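Clultwood Waterways Forum
Board: Day Boats, Hire and Trip Boats
Topic: Revised conditions for group day hire from Trollholm Wharf

Wharf Office
Posted March 26, 2024

Members and affiliated groups are advised that the conditions for group day hire from Trollholm Wharf have been revised for the coming season. The principal changes are set out in this post. Comments may be made in this thread and will be read before the printed conditions are issued.

The hire day will begin at nine in the morning and the boat must be back on its mooring by five. The party leader must attend the full handover, including the instruction on steering, mooring and the use of the lock windlass. Handover will not be shortened for parties that arrive late.

The deposit will rise to £200 for all bookings. It will be returned in full where the boat comes back on time, clean and undamaged. Parties of up to 11 may be carried, including the person steering. Infants in arms are included in that number.
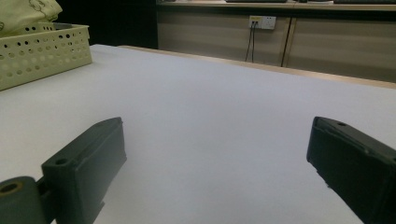

The permitted cruising limit will be the winding hole below Hatenberg Lock. Parties may no longer pass through the lock and turn at the basin above it. Any group that has already paid for a booking on the former terms may keep those terms or withdraw without charge.

Towpath Secretary
Member, 457 posts

Our society has hired from Trollholm for many seasons and is grateful for the early notice. We have no objection to the deposit. We do, however, ask that the cruising limit be looked at again. For most of our members the passage through Hatenberg Lock is the main interest of the day. Without it the trip consists of a straight run in each direction and a stop for lunch.

We would also ask whether the limit applies to parties who bring their own experienced steerer.

Wharf Office

The limit applies to all parties. The office has no means of testing the experience of a steerer on the morning of hire and does not propose to begin doing so.

The reason for the change is the time taken. Last October several boats returned after dark, having waited at the lock in both directions. Day boats at this wharf are not fitted for use at night.

Chiriac Mooring Holders
Member

The mooring holders support the revised limit. Boats returning late have on a number of occasions been left against our pontoon, and two residents were unable to get to their own moorings until the following morning. We accept that the hirers were not always at fault. The arrangement was nevertheless unsatisfactory and we are glad to see it addressed.

lockside_3345
Member

With respect to the previous poster, a late return is a matter of the hour and has little to do with the lock. A party can be late from the Hatenberg winding hole just as easily if it stays too long over lunch. I would suggest that the lock remain open to day boats before noon and be closed to them after that. This would deal with the queue and would leave the better part of the trip intact.

I should add that a full-length day boat is not simple to turn at the winding hole when the wind is from the west. The basin is a good deal wider. Beginners may find the new arrangement harder than the old one.

Towpath Secretary

We would support the proposal for a noon limit and would be content to see it printed in the conditions.

Chiriac Mooring Holders

We would not. A time limit at the lock depends on the hirer keeping to it, and there is no one at Hatenberg to see that it is kept. A fixed turning point is plain to everybody.

Wharf Office

The remarks on turning in a west wind are noted and the handover sheet will be amended to cover the use of the pole and the bow line at the winding hole.

The proposal for a noon limit will be put to the next wharf meeting. Until a decision is posted here, new bookings will be taken on the revised terms only. Groups wishing to submit a longer statement should send it in writing to the office at Trollholm and mark it "Day hire conditions".

lockside_3345
Member

Thank you. May I ask whether dogs are still permitted in the bow? The former conditions allowed one for each party and the notice does not mention them.

Wharf Office

The condition on dogs is unchanged.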